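Why I keep relending the same small pile of money

My sister asked me over the dishes last August why I still bother with microloans. She wasn't being unkind about it. She had seen me at the kitchen table with the laptop open and my reading glasses on, going through borrower pages the way other people go through seed catalogs, and she wanted to know what I got out of it. I gave her a poor answer at the time, something about liking the stories, and I've been composing a better one in my head ever since. So this is for her, and for the few of you who wrote to ask after my last post.

I started with one loan, to a woman named Dika who sold cooked beans and flatbread near a bus stop and wanted a second charcoal stove. I picked her page because it was short. There wasn't much of a life story, only what the stove would cost, what she sold in a morning, and how many customers she turned away when the first pot ran out. She paid it back in small, regular bits, and when the last bit came in I got an email and felt ridiculously pleased, as if I had cooked the beans myself. Then I lent the same money to somebody else.

I have kept at it long enough that my account page says I've lent $562 in total, and I want to be clear that I have never had anywhere near that much in there at once. Most of the time it has been $120 going out and coming home and going out again. I know people who put in far more. But I'm fond of my little pile – I think of it the way my grandmother thought of her sourdough, I suppose, as a thing you feed now and then and mostly leave alone.
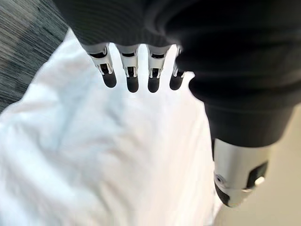
The part I've changed my mind about over the years is group loans. I used to skip right past them. I wanted one person, one stove, one sewing machine, and a group felt like lending to a crowd at a bus station. Then I read a page for a savings group called Anano, women who had been setting aside coins together long before any lender turned up, and I began to see how it works. Each member takes her own share and does her own work with it, and when one has a bad month the rest cover her. If you look at those four fingers in the picture, side by side with a bit of space between each and all of them coming down out of the same dark cover, you have a fair idea of how I think of it now. The gaps are fine. Anano had a goat keeper, a hairdresser and someone who resold school notebooks, and I don't believe any of them would have wanted to run the others' business for a single afternoon.

It doesn't always go well, and I'd be a poor sort of sister if I left that out. I have had 2 loans stop partway. One was a fisherman whose boat engine quit, and the updates simply got shorter and then there weren't any more. The other was a small dairy cooperative that had a drought to deal with, and I can't say I blame the cows. I lost a bit of money both times. I was sorry about the fisherman for weeks, and I still wonder if he ever got that engine going.

Misaki Hayashi, who lends through the same site and who I've been trading emails with for a good while now, takes a much sterner view than I do. She reads the field partner's page before she reads anything about the borrower. She wants to know what interest they charge, how long they've been at it, and what happens when someone falls behind. I used to find this a little cold, and I told her so, and she wrote back a very long and very patient email that I ended up printing out. Her point was that the borrower only has the partner in front of her, and a nice photo of a vegetable stall tells me nothing about how that partner will treat her if the rains are late. I read the partner pages first now too. It takes longer, and I've passed over some lovely people, but I sleep better.

The other thing I do, and I'll admit this one is pure sentiment, is look for loans that are nearly out of time. There's a little clock on each page, and when I see one with a day left and a gap still to fill, I can't help myself! Last month I put $42 into one of those. It was for roofing sheets, and the woman wanted them on before the wet season so that her tailoring customers could wait indoors. It filled up before I went to bed. I stayed up later than I should have, refreshing the page in my slippers with a cup of tea going cold next to me.

So, dear sister, I suppose what I get out of it is company of an odd sort. I'll never meet Dika and she has no reason to think of me, but on a gray morning I do like knowing there's a second pot of beans on. There's another repayment due in my account shortly, and I've got my eye on a beekeeper who needs hives and a decent smoker. I'll let you know how her page fills up.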